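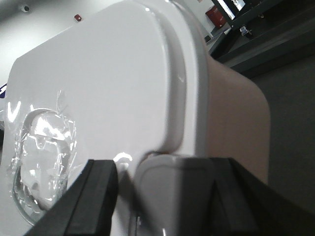 Tronarley Community Help
Automation and Facilities board

Can a robot be trusted yet with molded plastic lids that still carry film or tape?

Posted by Genji Okabe

I am responsible for the finishing and packing area of a company that supplies molded plastic storage bins and their covers to schools and clinics. The work is divided between two benches. At the first, an operator takes a cover, removes whatever protective film or tape is on it, wipes it down and checks the rim. At the second, the cover is fitted to a bin and the pair is boxed. A typical order is 262 pairs, and we complete most orders with a crew of four.

Management has asked me to report by the end of June on whether any part of this work could be given to a machine. We have received one proposal, from Honska, for a single arm with a two-finger gripper. The proposal covers picking up the cover, turning it and setting it down. It does not cover film removal, and it says very little about what happens if the film has come partly loose before the cover reaches the arm.

I would appreciate guidance on the following points.

Is lifting a large, smooth, glossy cover by a tab or rim considered routine work for a machine at present, or is it still experimental?

Can film or tape be removed by the same arm, or should that remain with a person?

What should I ask for in a trial before recommending a purchase?

Please note that our covers come in 14 shapes. Some have a grip recess in the top and others do not. I am not an engineer and would be grateful for answers in plain terms.

Itsuki Morikawa replied

I managed a comparable review for a distribution center and can offer the following, subject to the usual caution that every site is different.

Lifting is the part of the task that is closest to ready. If the cover always arrives in the same position and has a tab or rim that the fingers can close on, a machine can repeat that motion for a full shift. The difficulty begins when the position varies. A glossy white surface is hard for many vision systems to read, as overhead lights leave bright patches that can hide an edge. Clear film makes this worse. It is nearly invisible when flat, and when it wrinkles it produces streaks of light that may be taken for part of the object.

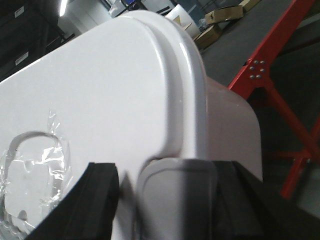
For this reason I would advise you to look carefully at your lighting before you look at any arm. In our review, the supplier moved two ceiling fixtures and placed a matte panel over the bench, and the number of missed picks fell more than it did after any change to the software. The cost was minor, and the operators preferred the new lighting as well.

On your second point, I would keep film removal with a person for now. Peeling requires finding a loose corner, pinching something very thin, and pulling at an angle that changes as the film comes away. A person does this by feel. A two-finger gripper of the ordinary kind has blocky fingers that are well suited to a tab and poorly suited to a sheet of film. There are cells that peel film with a roller or a suction tool, but those I have reviewed were built for flat panels. A cover with a molded recess is a different matter. Film stretched across a hollow does not lie flat, and it tends to tear at the raised edge.

With regard to the trial, I recommend that you request these conditions in writing:

The trial is to be held in your own building, under your own lights.
Covers are to be taken from ordinary stock. The supplier may not select or clean them.
All 14 shapes are to be included, in mixed order.
At least 403 picks are to be recorded, with every stop and every human intervention noted by time and cause.
Covers with film partly lifted are to make up a fair share of the total.
Each cover is to be inspected afterward for marks left by the fingers, particularly along the rim and tab.

The last item is often overlooked. A firm grip on soft glossy plastic can leave a dull spot that a customer will notice. Ask whether the finger faces can be padded, and ask how often the pads must be replaced.

Our own trial ended with 22 stops. Most were brief, but each required an operator to walk over, clear the cell and restart it. That time should be included in your report. Proposals frequently leave it out.

Posted by Kaneko Facilities Desk

We would tell your management no. We looked at an arm for packing and the people were faster. If you do go ahead, get the safety fencing quoted separately, it was not in our first price. We did not test anything with film on it so cannot comment there.

Genji Okabe added

I thank both respondents. I have asked Honska for a trial on the conditions listed by Itsuki Morikawa, and they have accepted all but the mixed order of shapes, which they wish to discuss. I have also requested a separate quotation for fencing.

One further matter has come up. Our molding supplier, Eretti, has offered to ship the covers without film if we accept a paper sheet between each pair in the stack. This would remove the peeling step entirely, although I do not yet know whether the arm can separate a paper sheet from a cover. If any member has experience with interleaved stacks, I would welcome a reply on this page. The bench operators have asked to try a sample stack by hand first, and that has been arranged for Monday.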